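Section 4. Swapping and checking grippers, two-arm bench

Read all of 4 before you start. Mat down, both arms parked, controller off at the Erkgate box. Not just paused. Off.

1. Unplug the gripper lead at the wrist. Pull the plug, not the wire.
2. Back out the wrist screws, keep a hand under the gripper. It drops.
3. Fit the new one. Cemeo fingers go on either way round, Baluyot ones only go on one way. Don't force it.
4. Power up. Set payload for the gripper you fitted. Both arms, separately!

CAUTION: wrong payload and the arm sags or jumps on first move. Hands clear.

5. Open and close each gripper 100 times, empty. Listen for clicking. Any clicking, stop and go back to step 2.

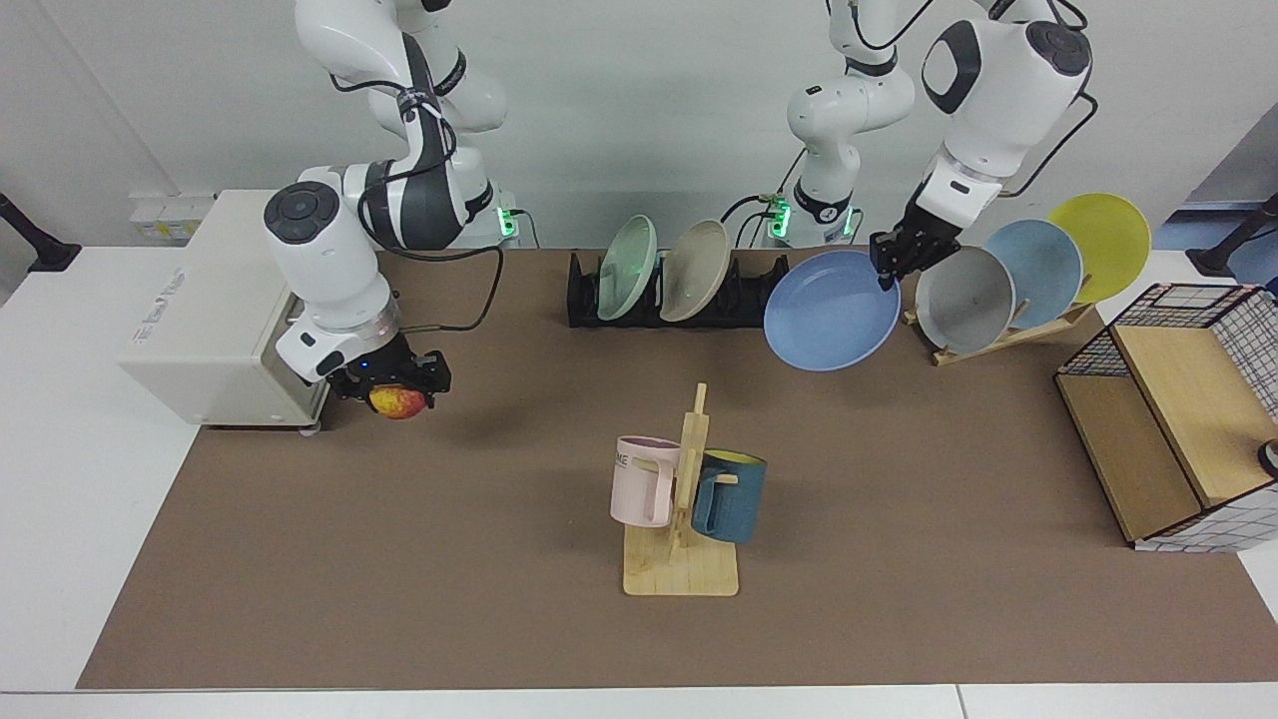
Grip force is set per arm in the Hadau panel, scale runs 0 to 2,000. Start at 320 for anything with a thin edge and work up in small steps. Right arm and left arm can hold diffrent values and usually should. An apple held round the middle and a plate pinched by its rim don't want the same squeeze. Tilted plate is the harder test, the weight hangs off to one side, so watch for creep at the fingertips. Save both values before you change jobs.

6. Run the plate job at slow speed. Leave free slots in the rack next to the plates already standing, or you are testing the aim and the grip at once.
7. Run the round object job on the other arm, same speed.
8. Log each pick as held, slipped or missed. Pass mark is 97 out of 100 per arm.

Note: cables. Check there is slack at the wrist with the arm at full reach. Tie back anyhting that rubs.

Note: finger pads wear. Swap in pairs, never one.

If an arm fails step 8 go to Section 6, camera offset, before you touch the force again.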